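Early Childhood Materials, Unit 6
Block play: sorting, lining up, putting away
Instructor: Chantelle Engelbrecht
Notes for 2020-12-15

Reading before class: Van Dusen, the chapter on plain shapes. Skip the part on ramps, which we covered in May.

Where we left off: the difference between stacking and laying flat. Children usually lay blocks flat before they build up. A flat row lets them compare lengths and edges without anything falling over. Toker calls this stage "floor work," and I will use that term on the quiz.

Terms to know
Abut: one block touches another along an edge, with no gap.
Flush: two edges form one straight line.
T-join: the end of one block meets the long side of another.

The T-join is harder than it sounds. A child has to turn one block a quarter turn and then stop when the two touch. Many push too hard and the first block slides away.

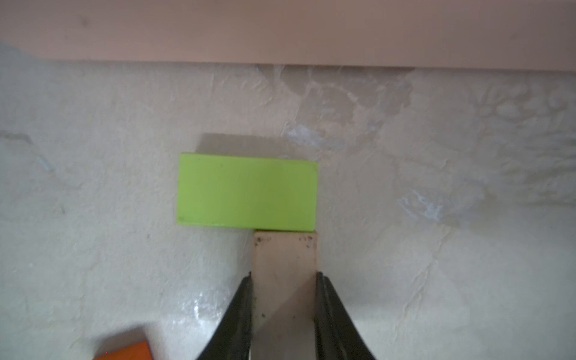 Try the join off center as well. Most adults go straight for the middle of the long side, and children copy them. Moving the short end toward one corner gives you something to talk about: which side has more room, and what would fit there.

Color comes second in this unit. In the Wollby set, color does not tell you the size, so sort by shape first and by color afterward.

Cleaning: wipe with a damp cloth and dry right away. Do not soak painted or bare wood. Stomance trays go on the bottom shelf.

For next time: write one page on a child you watched doing floor work. Note which joins the child used and in what order. Bring a sketch.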